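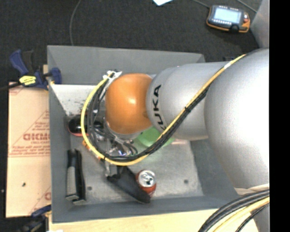

A KUKA arm over the picking bin at Nimora. A soda can lies on the bin floor among the other items, and the teach pendant is on the carpet behind.

Teaching by hand

At Nimora, the operators who train the robots spend most of a shift picking things up and putting them down again. They do it through a machine, and the machine keeps a record of every move.

The company works out of a former carpet showroom in Clonwood and has one main product, a piece of software called Kushnir. It is meant to let a robot arm empty a bin of mixed items without being told in advance what the items are. To get there, the software needs to see a person do the job many times over. By February the team had saved 3223 finished picks, each one steered by an operator from start to end.

Bin picking has a long history in factories, and for identical parts it works well. A tray of bolts is a known quantity. A bin with a soda can, a few tools and whatever else came off the shelf is harder. A can dents if it is squeezed and rolls if it is nudged. A long thin tool may have only one good place to grab it, and that place may be facing the wall. Writing a rule for each case takes longer than showing the arm what to do.

Showing it can be done in two ways. In the first, the operator takes hold of the arm and walks it through the motion. The motors go slack enough to be pushed, and the controller stores the path. New hires start with this method. It gives them a feel for how far the wrist will turn before it runs into its limit, and how much room the gripper needs beside a sloped wall.

The drawback is that the operator's hands and sleeves end up in the camera's view. The software then learns from pictures that contain a person, and later has to work from pictures that don't. For that reason most of the recorded picks are done the second way, by remote control. The operator sits at a desk a few steps off, watches two screens and moves a handheld controller. The arm follows with a short delay.

The delay takes getting used to. Beginners push too far, see that the arm hasn't caught up, and push again. Their first recordings are full of small corrections, and the software copies those too if they are left in. Nimora throws out the first 80 picks any new operator makes.

After that, a session follows a set pattern. The operator tips a mixed load into the bin, gives it a stir, and goes back to the desk. One pick is one recording. It begins with the arm parked at its start position and ends when the item has been released at the drop point. If the item slips, the operator may try again within the same recording, and the slip is marked on the log sheet. Those recordings are kept. A robot that has only seen clean grasps has nothing to go on when it loses its grip.

A session is 20 picks, followed by a break away from the screens. The company tried longer ones last year and found that the recordings got worse toward the end. Operators began coming in from the same side each time and leaving the awkward items for last. The second habit is still there to some degree. The log sheet now asks which item was taken first, and the shift lead changes the mix when the answers start to look alike.

Setting up takes more care than visitors expect. The bin has to stay where it is, so it is clamped. If it shifts between one session and the next, the older recordings no longer line up with the newer ones. The cables along the arm get checked at the start of each shift, with the wrist turned slowly both ways to see that nothing pulls tight. Fingers are inspected for wear. The overhead lights stay on all day, and the blinds stay down.

What the software can do alone is still limited. In the latest round of testing, Kushnir ran without an operator and took the right item on 84 percent of its tries. Most of the misses involved things lying flat against a wall or in a corner, where the gripper touched the side before it could close. Operators have been asked to record more picks of that kind, and they tend to dislike them. A corner pick can take three times as long as one from the middle of the floor.

The first customer is Grosirwood, a returns warehouse that handles household goods and small tools. Its bins are deeper than the ones in Clonwood, and the items arrive in worse order. Nimora plans to put one arm there with an operator on hand during the day shift. When the software is unsure, it will stop and ask, and the operator will take over by remote control. Each of those takeovers will be saved as a new recording.

Grosirwood expects to need the operator for most of the first year. Two of its own packers have started training at the Clonwood desk, and both are still working through the picks that don't count.

Last updated: February

Related
The warehouse job of sorting what comes back
Why robot grippers still struggle with soft packaging
Learning to drive a crane from a chair
Inside a repair shop for used factory arms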